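Support > Tables > Set-Up Guide > Section 5: Placing and Joining Tables

Apr 25, 2026
By the Wevance Product Support Desk

5. Placing and joining tables

This section covers setting two Dandard tables side by side, fitting edge-mounted posts, and putting small items back on the top. It assumes the legs are already on and the feet are threaded in. If they are not, go back to Section 4 before you continue.

5.1 Before you start

Clear the floor where both tables will stand. Move rugs and loose cables out of the way. Two people are needed to lift each table. Do not drag a table by its top or by one leg, as this can loosen the leg plate.

You will need:
- the 5 mm hex key from the Dandard hardware bag
- a spirit level
- a tape measure
- a soft, dry cloth

CAUTION: Keep fingers out of the space between the tables while either one is being moved.

5.2 Setting the first table

1. Decide which table will be used for most of the work. Set that one first.
2. Leave enough room to walk along at least one long side. If the table will be near a wall or a Buckley partition, measure from the wall to the table edge at both ends. The two measurements should match.
3. Set the level along the long side of the top, then across it.
4. Turn the feet by hand to raise or lower each corner. Turn counterclockwise to raise.
5. Press down on each corner in turn. If the table rocks, adjust the foot at the low corner and check the level again.

5.3 Setting the second table

1. Lift the second table into place next to the first, with the long edges parallel.
2. Leave a narrow gap between the tops. Tops that touch will rub when one table is bumped, and the finish along the edge will wear.
3. Look along the gap from one end. It should be the same width all the way down. Move one end of the second table until it is.
4. Level the second table as you did the first.

NOTE: The two tops do not have to be at the same height. Some users prefer the second table a little lower, so that papers on the main top stay separate. If you want the heights to match, lay the level across the gap and adjust the feet of the second table only.

NOTE: Do not use the gap for cables that carry a plug at both ends. The plug can wedge between the tops. Run these around the back.

5.4 Fitting posts and stands

Posts may be fitted along an edge with a clamp or fixed to the top with a base plate. The steps differ.

Clamp:
1. Open the clamp fully and slide it over the edge of the top.
2. Check that the pad underneath is flat against the table and clear of the frame.
3. Tighten by hand, then give the hex key one quarter turn. Do not tighten further.

Base plate:
1. Mark the position of the plate in pencil. Keep the whole plate on one table. A plate must never bridge the gap.
2. Fix the plate with the screws supplied with the post. Longer screws will come through the underside.
3. Raise the post and lock it at the angle you want. A slanted post should lean over the table it is fixed to or over the floor behind it, and must be kept clear of walkways.
4. Run any cable down the post and leave a little slack at the bottom.

CAUTION: Check every clamp again after 3 days of use, and once a month after that.

5.5 Putting items back on the top

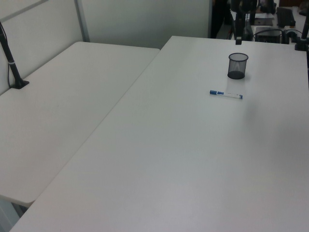
Wevance Set-Up Guide, Tables | Page 110

The main table needs very little on it. A mesh pencil cup and a marker are enough for labeling and notes, and both are easy to move when the full top is wanted.

1. Wipe the top with the soft cloth before you put anything on it. Grit under a cup or tray will scratch a matte finish.
2. Stand the pencil cup where you can reach it without leaning, away from the near edge.
3. Cap markers before you lay them down. Store them in the cup when you are finished.
4. Keep small items away from the gap.

If marker gets on the top, wipe it right away with a damp cloth. For dried marks, use Wodine surface cleaner on the cloth, working from the outside of the mark toward the middle. Do not spray cleaner straight onto the table or near a post base. Do not use scouring pads.

5.6 Moving the tables later

Take everything off both tops and remove clamped posts first. Posts on base plates can stay on if they are lowered and locked. Move the second table away before you lift the first. Level both again in the new position, following 5.2 and 5.3.

Replacement feet and clamp pads are listed in Section 9.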